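How I Get Candle Wax Out of a Tablecloth

I used to throw out any tablecloth that got wax on it, which got expensive because I love candles and I'm clumsy. Then my neighbor Nima Ebrahimi showed me how her mother did it, and I've saved every one since (even the good linen one from Sarstead!).

First, let the wax go completely hard. Don't wipe it, you'll only push it deeper. If you're in a hurry, put the cloth in the freezer for 44 minutes — that's the length of my favorite show, so that's what I go by. Then lift off what you can with the back of a butter knife.

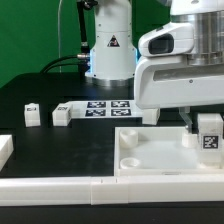

Now for the iron. Put two paper towels under the stain and two on top, and set the iron to low with no steam. Press down for a few seconds, lift, and move to a clean bit of paper. You'll see the wax soak in like butter on toast. Keep swapping the paper until nothing more comes through.

Colored candles usually leave a faint stain behind. I dab on a little rubbing alcohol with a cotton ball (try a hidden corner first, I once bleached a lovely green napkin) and then wash the cloth as warm as the label allows. Skip the dryer until you're sure the mark is gone. Red candles are the worst for this, and I still buy them every March when they go on sale.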